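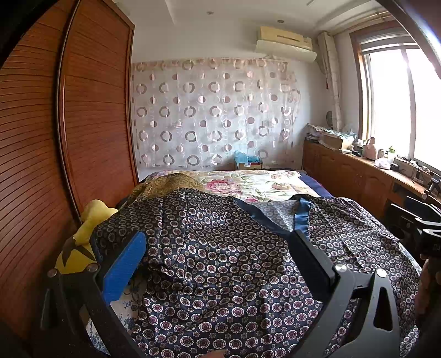
The Front Bedroom at Cetholm

Welcome to the bedroom page of our little house gallery, and thank you to everyone who wrote in after the kitchen one asking when we'd get around to the rest. It has taken a while! The bedroom was always going to be the slow one, as it's the room where everything lands while the other rooms are being sorted, and we've been living in it the whole time.

We haven't gone for a particular style. Most of what's in here was chosen one piece at a time over nine years, with a fair bit of to-ing and fro-ing about colour, and we've grown very fond of how much brown there is.

The wardrobe
Louvres, louvres and more louvres. I love the reddish colour of them in the morning, though I'll admit that dusting the slats is a job for a long podcast and an old sock over the hand. We had a quote from Stallstead for plain white doors and very nearly said yes. I'm so glad we dithered.

Circles behind the bed
The sheer curtain with the dots and rings is my favourite thing in the house. It was a remnant from Rajput, $127 for the lot, and I went back twice to look at it before I was brave enough. The pinks and mauves are softer than anything I'd normally pick, and they settle the whole wall down.

Under the window
The long low cabinet with the carved doors is the piece visitors always ask about. It does end up as the landing spot for papers, books and whatever else is on its way somewhere – one day I'll be the sort of person who keeps a bare surface, but I wouldn't hold your breath.

Daylight
On a bright day we keep the blind rolled right up and let it all pour in. The patterned curtain beside the window has a small red tassel, a tiny thing, and I'd be lost without it.

Still to come are the hallway and the back verandah, which should be up in December if the painting goes to plan. Pop back then and have a wander through.

Page updated Wednesday, October 17, 2018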